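1/ Jury service, week two. The Codia fraud trial is over, so I'm finally allowed to moan about it. Strictly the public bits. What went on in the jury room stays there, biscuits included.

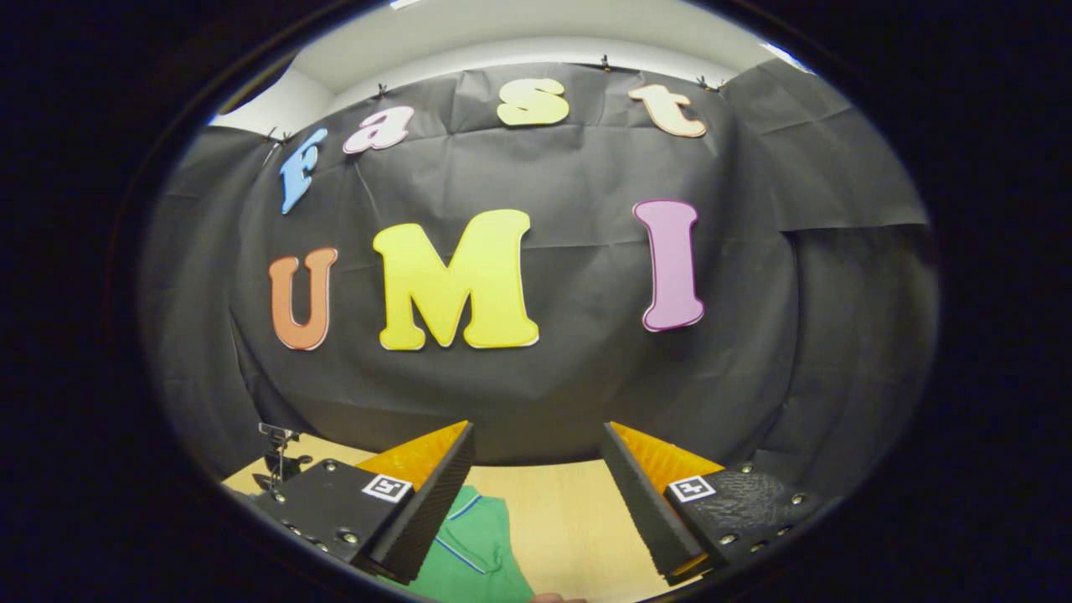
Noémi Veres replies that she did hers in April and spent 8 days in the waiting area without once being called. She read a whole book about bees.

2/ Noémi, I envy you the bees. I got 30 invoices, read aloud, with the VAT.

3/ The charge: billing a firm called Sonemer for warehouse shelving that was never delivered. Nearly £80,000 of it. The defence said it was a filing error. Quite a lot of filing, then.

4/ Best witness was the bookkeeper from Fankhauser, who was asked if she'd found the paperwork unusual. "I found it in the kitchen," she said. The judge wrote that down very slowly.

5/ Verdict came at ten past three. Guilty on 2 counts, cleared on the other. Sentencing is next month and I might go along and sit in the public seats, which are padded. Ours weren't.

6/ Expenses form now submitted. They've queried my bus fare.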